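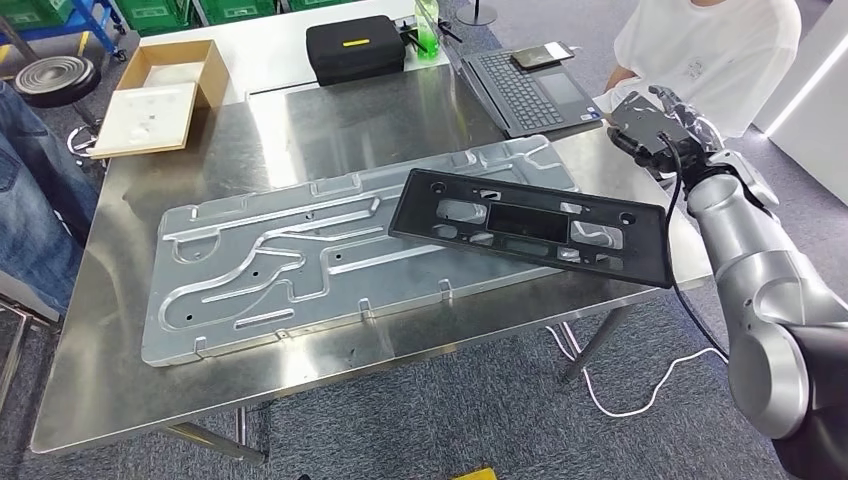 Does separating metal from plastic by hand raise the price a small scrap yard gets for its metal?

Sometimes it does, but the gain in our records was smaller than earlier reports suggest, and most of it went to wages.

### 4.2 Reported gains and what they leave out

The case for hand separation is usually made with sale prices. A yard sells a mixed load at one price and a clean load at a higher one, and the gap is presented as profit. Zavala and Ibarra make this argument for the Hesetti yards, and it has been repeated often enough that it now appears in grant applications as settled fact. We don't think it is settled. The price gap is real, but a price gap says very little until someone writes down how long the sorting took.

We had sale records from four yards over 20 weeks, 1,113 loads in all. Each yard kept its own ledger, and the ledgers weren't designed for research. Two of them recorded labor by the day and not by the load, so for those yards we could only split the hours in proportion to weight. This favors heavy, easy loads and hides the cost of the fussy ones. We tried leaving both yards out. The average gain fell further, which gives us little reason to trust the higher number.

Part shape matters more than the earlier papers allow. Formed sheet with flat plastic pieces resting on it is quick to deal with if nothing holds the two together. Figure 3 shows parts of this general kind, an aluminum plate with raised, branching channels and a black plastic frame overlapping it. Parts that are glued, riveted or molded around each other are another matter, and the ledgers put them in the same column. "Mixed, light" at the Goodall yard could mean either. When we asked Azucena Cisneros, who kept that ledger, how she chose between "light" and "heavy," she told us it depended on who had brought the load in. We appreciate the frankness, but it doesn't help the analysis.

There is also the question of who was sorting. The 15 workers in the study were not new to the job, and the yards picked them. Schouten has argued that experience makes little difference after the first month. Her evidence comes from a single yard with one buyer, and she reports averages only. In our data the slowest and fastest workers at the same yard differed more than the yards did from each other – a result that should worry anyone planning to apply a single labor figure across a region.

Buyers add a further problem. Plerer, the largest buyer in the sample, changed its grading sheet in June, partway through the record. Loads that would have been marked down in May were accepted at the full rate afterward. A before-and-after comparison that ignores this will credit the sorters with a rise they had nothing to do with. Aguirre's reanalysis corrects for the change by dropping two weeks on either side. We followed him for lack of anything better, though the choice of two weeks seems arbitrary and he doesn't defend it.

None of this shows that hand separation is a bad idea. A yard with idle workers and a strict buyer may well come out ahead. What we can't support is the claim that the gain is general, or that it can be read from sale prices alone. Section 4.3 repeats the comparison with labor charged at the local hourly rate.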